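right, trousers thread. the green-grey ones. got them for sitting down jobs and I've now done 15 days straight in them so I have Opinions

1/ the drawstring. why is it so long. white cord, little metal tip on the end, dangles down the front whenever I sit. tucked it in twice this morning, came out twice

2/ colour is lovely tho. goes with the beige top, goes with everything, shows every single crumb
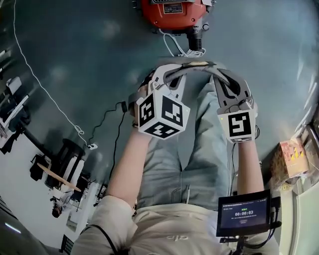 3/ pockets!! deep enough for phone + keys + half a flapjack. Encarnación says hers are shallower, same label, same size?? make it make sense Lilik

4/ washed at 30, no shrinking so far. knees gone a bit baggy but thats probly me

5/ £65 full price which, no. wait for the October sale

6/ Rodrigo reckons just cut the cord and knot it. scared it'll vanish into the waistband forever. anyone done this?? need to know before I get the scisors out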